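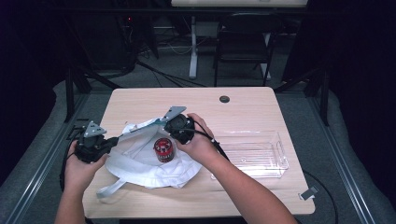 The week we lost 559 recordings to a cable

I said in the last post that I would write up the gripper fault once we understood it. We understand it now, or enough of it to fix, so I'm putting it down while I still remember the order things happened in.

For anyone who skipped the earlier posts: I work on bimanual packing at a small lab in Hurkport. We record people doing a task with a hand-held gripper in each hand, then train a policy on the recordings and run it on the two-arm robot. The task since February has been the tote bag. Open the bag, put the goods in, get the bag upright if you can. The grippers are the Jokine ones, wired, and each sends back its opening width all the time it's recording. Fully open is 90 mm.

What we saw first

The first sign was on the robot. A new policy, trained on the full set of 3050 recordings, started doing something the old one never did. The left arm worked normally. The right arm would come down over the bag handle, stop at the correct height, and lift away without closing. It did this calmly and at the normal speed, so it didn't look like a crash or a controller error. It looked like it believed it was holding something.

On the fourth or fifth run the left arm had hold of one side of the bag and the right arm went through its empty lift. The left arm then carried out its half of the move alone and swung the bag, with a can in it, toward the edge of the table. I hit the stop. The can went over and rolled onto the floor. Nothing was damaged and I was standing outside the arm's reach, which is the rule, but I had got into the habit of leaning in to straighten the bag between runs. I don't do that now unless the arms are powered down.

My first guess was the policy itself. Cloth is hard, and the handle lies differently every time. I spent two days on that guess. I retrained with a different seed, then with more augmentation, and got the same empty lift with small variations. I should have looked at the raw data on the first morning.

Looking at the width values

When I finally plotted the right gripper's width against time, the problem took a minute to see. In a good recording the line goes up and down as the fingers open and close. In the bad ones it moves normally for a while, goes flat at some value, and stays flat to the end. In most of them it was flat at a number close to 50 mm, where the fingers tend to sit while you're reaching for the next thing. The wrist camera showed the fingers opening and closing the whole time. Only the number had stopped.

So we had video that said "closing on the strap" and a width that said "half open, not moving." The training code takes the width as the action, so it learned exactly what we gave it.

There was no error in the logs because of how Edholm works (that's our recorder, named after the road the first office was on). If a width sample is missing, Edholm fills in the last one it had. Someone decided that years ago so a single dropped sample wouldn't spoil a recording, and for a single dropped sample it's fine. It had no limit on how long it would keep going, though. It would repeat the same value for a whole session and mark the file as complete.

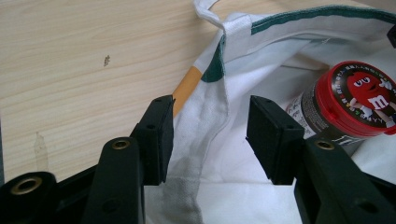 Finding the break

Once I knew it was a lost signal I went back to the hardware. I plugged in the right gripper, put the width on the screen and moved it about by hand. Held level, it was fine. Opening and closing it fast was fine too. Then I did the tote bag motion, where you reach across the table with the wrist turned in toward the other hand, and the number froze.

The cable leaves the back of the gripper and runs back along the arm. When you reach far across with the wrist turned, the slack runs out and the connector takes the pull. Inside the housing the connector is soldered to a small board with nothing else holding it. One joint had cracked. With the cable relaxed the two halves touched. Under tension they opened up, and after that the board dropped off the bus and didn't come back until it was unplugged and plugged in again. That explains why the value never recovered partway through a recording.

It also explains why the earlier tasks were clean. We'd been doing cups and blocks, all close to the body. The bag was the first task with a long reach, and you work one side of the cloth against the other, so both wrists turn in.

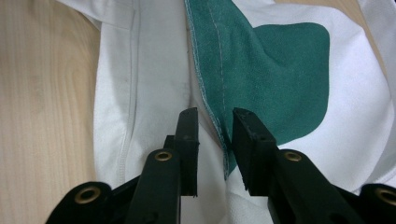 Bags also hide the mistake better than cups do. If the width is wrong on a cup you can tell right away in the replay, as the fingers are either on the cup or they aren't. With loose cloth you can watch a replay at half width and talk yourself into thinking there's a fold in there.

What we changed

The repair was simple. We resoldered the joint, added a bracket so the housing takes the pull, and left a longer loop of slack at the wrist. I did the left gripper at the same time. Its joint looked all right under the magnifier, but it has the same board and gets the same treatment.

The recorder took longer. Edholm now fills at most three missing samples in a row. Past that it beeps, stops, and marks the file as bad. The beep is loud and everyone dislikes it. I've left it loud.

I also added a check that runs over each batch before it goes to training. If the width holds one exact value for longer than two seconds, the file goes into a folder to be looked at by hand. A real hand never keeps a gripper that still. Even when you think you're holding steady, the last digit jumps around.

Running that check over the old data gave the 559. I tried to save some by working the width out from the wrist video, using a tracker from the Odukoya toolkit on the two fingertip pads. It did well on bare table and badly wherever cloth covered a pad, and in a bag task that's most of the interesting part. I gave up on it and we're recording them again.

Where it stands

The policy trained without the bad files closes on the handle again. It still fumbles the second strap when it's folded under the bag, but that was a problem before any of this and I think it needs more recordings with the strap started in that position.

One thing I haven't settled is what the robot should do when one arm has a grip and the other doesn't. At the moment each arm just carries on with its part of the plan. A simple check on motor current would tell us whether the fingers have closed on something, and the other arm could wait for that. Thin cloth barely registers, so the threshold is going to be fussy. I'm testing it with the arms at quarter speed and the goods left out of the bag.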